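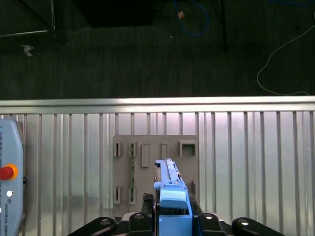 筋の入った銀色の金属台と、青い樹脂の部品。

地図を持たせて走らせよう 学校の体育にオリエンテーリングを

2023年5月24日

娘の学校の体育に、去年の11月からオリエンテーリングが入った。地図とコンパスを持って、校庭や裏の林に置かれたチェックポイントを順番に探して回る、あの競技である。はじめて保護者として見学に行った日、私は霧雨の中で長靴を履いて立っていて、帰るころにはすっかり夢中になっていた。それから半年、会う人ごとにこの話をしている。家族にはもう少し控えてくれと言われているので、今日はここに思い切り書かせてもらう。

言いたいことは単純で、もっと多くの学校がこれを体育の正規の授業でやるべきだ、ということに尽きる。年に一度の遠足のおまけや、林間学校の二日目の午前に押し込まれる「お楽しみ」にしておくのはあまりにもったいない。ちゃんと何週間か続けて、評価もして、季節を変えてまた戻ってくる。そういう種目として扱ってほしい。

私たち一家が住んでいるのはMollindaleという、坂の多い小さな町だ。娘の通う学校は全校で156人。体育館はあるが狭く、冬になると三つの学年が時間を分け合って使う。だから体育の先生はいつも場所のやりくりに頭を悩ませている。そこに赴任してきたのがTraian Olteanu先生で、この人が最初の保護者会で、体育館の割り当て表を見ながら「外が空いていますね」と言った。そりゃ空いているでしょう、11月ですよ、と何人かが笑ったのだけれど、先生は真顔だった。翌週にはもう手描きの校内地図ができていた。

最初の地図は、はっきり言って味わい深すぎる代物だった。自転車置き場が実際より大きく、給食室の裏の植え込みは海藻のように描かれていた。それでも子どもたちには十分だったらしい。自分が毎日歩いている場所が、上から見た形で紙の上にある。それだけのことに、教室じゅうが身を乗り出したと娘は言っていた。「うちの席、ここ!」と指さし合っているうちに、授業の最初の十分が終わってしまったそうだ。

私が見学した授業では、最初の課題がスターコースだった。中心に先生がいて、一人ひとりがチェックポイントを一つ見つけては戻ってくる。戻ると次の場所を教わって、また出ていく。星の形に線が伸びるのでスターというわけだ。まだ地図に慣れていない子でも、迷ったら中心に戻ればいい。先生からも全員の動きがだいたい見える。初心者に教える方法としては昔からある定番らしいのだが、はじめて見た私には、こんなにうまい仕組みがあったのかと目の覚める思いがした。

なにしろ、みんな走るのだ。誰も「走れ」と言っていないのに走る。行きは地図を見ながら早足で、帰りは全力。戻ってきて息を切らしながら次の指示を聞き、聞き終わる前にもう体が半分外を向いている。持久走の日になると決まってお腹が痛くなるうちの娘が、三回目に飛び出していくとき、私の横を通ったのに気づきもしなかった。

持久走については少し言いたいことがある。私は日本の中学校で、校庭のトラックをぐるぐる回る持久走を三年間やった。あれが好きだったという友人もいるし、規則正しく自分の記録と向き合う面白さがあることも、大人になった今ならわかる。けれど当時の私にとっては、足の速い順に全員が並べられて、それを全員に見られる時間だった。周回遅れになれば、抜いていく子の顔も、待っている子の顔も見える。あの気まずさを覚えている人は多いと思う。

オリエンテーリングでは、誰が一番後ろを走っているのか、走っている本人たちにもよくわからない。コースの順番を変えてしまえば、北へ行く子と南へ行く子がすれ違う。足は速いのに地図を読まずに飛び出した子が、林の入口で立ち往生している。そのそばを、ゆっくりだが一度も止まらない子が通り過ぎていく。もちろん最後にはタイムが出る。競技なのだから、それでいいと私は思う。ただ、そこに至るまでの道筋が人によってまるで違うので、順位の意味もずいぶん違ってくるのだ。

娘のクラスでいちばん速かったのは、初回はサッカーの得意な男の子だった。二回目は、休み時間にずっと本を読んでいるような女の子だった。三回目はまた別の子。こういう種目が体育の中に一つあるだけで、教室の空気がどれだけ風通しよくなることか! 体育が得意な子と苦手な子、という線引きは小学校の低学年でもうかなり固まってしまう。その線が、ちょっと揺れる。私はそこが本当に好きだ。

走る距離も、実はなかなかのものになる。低学年向けの最初のコースは、地図の上で直線をつないで1000メートル。ところが直線で行ける子はまずいない。花壇を回り、フェンスの切れ目を探し、行き過ぎて戻り、を繰り返すうちに、実際に足で進む距離はそれよりずっと長くなる。トラックでその距離を走りなさいと言われたら、間違いなく抗議の声が上がるだろう。ところが探し物をしている最中の子どもは、距離のことなど考えていない。

さて、ここまで体を動かす話ばかりしてきたけれど、私が友人たちに熱弁をふるうときの本題はむしろこの先にある。地図を読む力のことだ。

いまの子どもは、生まれたときから画面の中の青い点に自分の居場所を教わっている。大人の私だってそうだ。知らない町に着けば、まず電話を取り出して、点が向いているほうへ歩く。便利だし、やめるつもりもない。ただ、あの点は「あなたはここ」と先に答えを言ってしまう。紙の地図は言ってくれない。自分で建物の角を見て、道の曲がり方を見て、斜面の傾きを足の裏で感じて、ああ、だからいま自分はここにいるのだ、と決めなければならない。この「決める」という作業が、見ていてたまらなく面白いのである。

見学の日、林の手前で立ち止まっている男の子がいた。地図を横にしたり逆さにしたりして、しばらくうなっている。私は手を出したくてうずうずした。どう見ても右なのだ。けれど先生からは、保護者は道を教えないでくださいとあらかじめ念を押されていた。男の子は結局、来た道を掲示板のところまで引き返して、掲示板に背中をつけ、地図をくるりと回して、それから「あ」と言った。そして右へ走っていった。

あの「あ」を聞くために、私はもう一度霧雨の中に立ってもいい。何度でも立つ。

地図を回して、紙の北と実際の北を合わせることを「正置」と呼ぶ。オリエンテーリングで最初に習う技術で、これができると世界がぴたりとはまる。先生はこれを口で説明するだけで済ませず、教室の床に大きな地図を広げて、その上を歩かせた。角を曲がるたびに、手に持った小さな地図も回す。右に曲がったら左に回す。頭で考えるとこんがらがるのに、歩いてみるとわかる。算数で図形の回転が出てきたとき、担任の先生が「地図のときと同じだよ」と言ったら通じた、という話も娘から聞いた。教科をまたぐというのは、たぶんこういうことなのだろう。

縮尺もそうだ。等高線もそうだ。娘は等高線のことを「山の輪切り」と呼んでいて、じゃがいもを切るたびに重ね直しては、これが等高線だよと私に教えてくれる。おかげで夕食の支度がたいへん遅い。けれど、教科書の図で覚えた等高線と、線の詰まったところを登って太ももが痛くなった等高線では、体への入り方が違う。彼女はもう、地図を見ただけで「ここはしんどい」と言う。

異論があるのも承知している。保護者会でも出たし、このコラムの読者からもきっと出るだろうから、先に書いておく。

いちばん多いのは安全の心配だ。子どもが先生の目の届かないところへ行く。これは確かに気になる。私も最初は気になった。ただ、実際のやり方を見ると、ずいぶん丁寧に組み立てられている。低学年は校庭の中だけ。林に入るのは高学年からで、二人一組。制限時間があり、時間になったら見つけた数に関係なく戻る。道路に面した側にはチェックポイントを置かない。東は小川、西は石垣というふうに、はっきりした境目で範囲を区切っておき、そこに出たら引き返すと全員で声に出して確認してから始める。私が子どものころの放課後の遊びのほうが、よほど野放図だった。

それに、少しだけ目の届かない場所に行くということ自体に、私は大きな値打ちがあると思っている。いまの子どもの一日を思い浮かべてみてほしい。車で送られ、教室で見守られ、習い事で見守られ、また車に乗る。大人の視線が切れる時間がほとんどない。そんな暮らしの中で、授業の十五分間だけ、相棒と二人、林の中で「どっちだと思う?」と相談する。大げさかもしれないが、これはかなりの冒険だ。しかも学校の中で、準備された範囲でできる冒険なのである。

次に多いのが、うちの学校には林なんてない、という声だ。わかる。町なかの学校に裏山はない。けれど、林は必要ないのだ。隣町のDunmoreの学校は四方を道路と建物に囲まれていて、校庭は全面舗装されている。そこでは校舎の廊下と階段を使った屋内コースを組んでいる。階ごとに色分けした地図で、上の階のチェックポイントに行くのに、どの階段を使うかで大きく差がつく。見せてもらったら、大人の私が本気で悩んだ。西階段から行くと図書室を回り込むことになり、中央階段は途中の踊り場が一方通行に指定されている。意地悪な設計だ。すばらしい。

体育館しか使えないなら、コーンを格子状に並べて、それを地図に描けばいい。コーンを並べただけの場所で、どのコーンを回ってどこへ行くか。見た目にはどれも同じだから、地図を正置していないとたちまち迷子になる。広さは教室ひとつ分でも成り立つ。雨の日の体育がこれになったら、私が子どもなら雨乞いをする。

費用の話もしておこう。学校の新しい取り組みというと、まず補助金の申請書が目に浮かぶ人が多いと思う。ところがオリエンテーリングの入門に要るものは、紙と印刷機と、目印になる何かだけだ。娘の学校では、最初の目印は牛乳パックを切って色を塗ったものだった。通過の証明は、クレヨンを一色ずつひもで吊るしておき、手元のカードに塗って帰る。赤、緑、紫と並んだカードを、娘は冷蔵庫に貼っている。いかにも走りながら塗りましたという、のたくった色の列だ。

コンパスは、はじめのうちはなくてもいい。その後、学校はSkanellという貸し出し事業から、親指に着けるコンパスを一学期分借りた。高学年が使っていて、これがまたうらやましい。地図を持つ手の親指に着けるので、いま自分のいる場所を親指で押さえたまま走れる。地図はGrerovという作図ソフトで描き直され、あの海藻のような植え込みも、きちんとした緑の斑になった。少し寂しい気もするけれど、見やすさは比べものにならない。チェックポイントを動かして新しいコースを刷るのも、授業の合間にできるようになったという。とはいえ、こうした道具は後からでいい。手描きの地図と牛乳パックで始めた最初の週から、子どもたちはもう走り回っていたのだから。

三つ目の異論は、先生の負担である。これがいちばん重い。コースを置いて、回収して、点検して、という手間は確かにかかる。Olteanu先生も最初の月は朝早くから校庭を歩き回っていて、通学の車から見ると、植え込みに頭を突っ込んでいる大人が一人いるという不思議な光景だった。うちの学校で助かったのは、途中から高学年がコースの設置を引き受けたことだ。前の時間の授業で六年生が置き、次の時間に三年生が走る。置く側は地図をさらに細かく読まなければならないので、これ自体が上級者の練習になっている。置く場所を間違えると、下級生から容赦なく文句が来る。娘も一度、木を一本間違えて、帰ってきてからもずっと悔しがっていた。

私はこの「コースを作る」という部分に、走ることと同じくらい心を動かされている。人がどこで迷うかを想像するというのは、ひどく高度な遊びだ。ここに置いたら簡単すぎる。ここだと見えなくて意地悪だ。植え込みの向こう側なら、地図をちゃんと読んだ子には見つかって、勘で走った子には見つからない。娘は11歳で、そういうことを食卓で延々と語る。少し前まで体育のある朝は支度が遅かった子が、である。

四月には、Dunmoreの子どもたちが一日こちらへ来て、合同の授業が開かれた。チェックポイントは11か所。知らない学校の敷地を、はじめて見る地図で走るわけで、これはもう本格的だ。逆に、こちらの子どもたちは慣れた場所だから有利なはずなのだが、そうとも言い切れなかった。慣れているせいで地図を見ないのだ。「知ってる、体育倉庫の裏でしょ」と駆けていって、裏の北側と南側を取り違える。一方、向こうの子たちは一歩ごとに地図を確かめながら、着実に見つけていく。終わった後、両校の子が地面に地図を並べて、自分はこっちから回った、いや私はここを突っ切った、と指でなぞりながらしゃべっていた。名前も知らない相手と、地図一枚であれほど話が続くものかと感心した。

この「終わった後にしゃべる」というのも、強く推したい点の一つだ。自分の通ったルートを地図に描き込んで、どこで迷ったか、別の行き方はあったかを話す。先生はここに毎回、授業の終わりの時間をきっちり取っている。面白いことに、一番盛り上がるのは失敗談である。石垣に沿って延々と反対方向へ行った話、同じ木の周りを回った話。失敗した本人が一番得意げに語る。体育の授業でうまくいかなかったことを、あんなに楽しそうに話せる種目を、私はほかにあまり知らない。

だから、学校の先生方にお願いしたい。次の学期のどこかで、まず一時間だけやってみてほしい。校舎と校庭の見取り図はどの学校にもある。避難訓練に使う、あの図で構わない。そこに丸印をいくつか付けて、目印を置いて、スターコースから始める。きれいな地図は要らないし、先生ご自身が地図に強い必要もない。Olteanu先生は、実はもともと水球の人である。

保護者の皆さんには、見学をすすめたい。できれば長靴で。立っているだけのつもりでも、きっと途中で地図を一枚借りたくなる。合同授業の日、私も子どもたちが引き上げた後に回らせてもらった。毎日送り迎えをしている学校だし、半年間これだけ語ってきたのだから、少しは格好がつくと思っていた。五つ目で道具小屋の裏と表を間違えて、娘に大声で「お母さん、正置!」と叫ばれた。

六月には次のコースができるそうで、設置係に娘の名前が入っている。どこに置くつもりなのか、私にはまだ教えてくれない。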